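**Has anyone rented the Truvgate two-hand package for kitchen prep? Is it worth it?**

**Busasden**

Truvgate is offering us a trial of their two-arm package for plating and produce handling. The quote is $2,694 for setup plus $320 a day, and the sales pages read like the thing could run a lunch line by itself. I've asked twice for a cycle time and got a brochure both times.

The standard test starts with one plate on a bare table, a hand on either side of it. I don't run a kitchen with one plate in it.

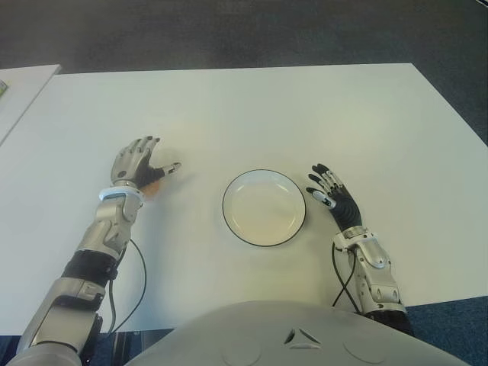
Flakell wrote back that I was asking about speed too early, and that I should ask how many tries in a row they'll do without a person stepping in. Fair enough, but I still want the speed. Has anybody paid for this and kept it?

---

**Urio**

We did a 30 day trial in September. My notes:

- The setup fee didn't cover a return visit. Ours was $1,712 and we only learned that when the invoice came.
- Bring your own plates and your own produce. Theirs are the ones it has been tuned on, so a good result with those tells you very little.
- Ask who is driving. If an operator is steering the hands from another room, you're paying for labor and should compare it to labor.
- Get the wrist camera recordings, full length. The highlight reel is useless. What you want is the grip itself, up close, with the fingers on the item, and then whatever comes next with no cut.

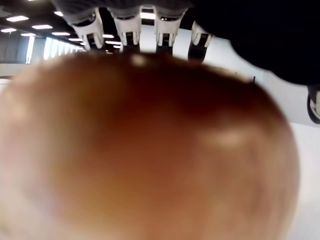
*Wrist camera view, fingers on a round item.*

We didn't renew. Part of that was price and part was that I never got a straight answer on glove replacement. Your kitchen may be different, but I'd want the failure count in writing before signing anything.

---

**Flakell**

Never rented it. Five fingers looks great in a demo, but I'd price a plain gripper first. Also check if the day rate is for a calendar day or a shift.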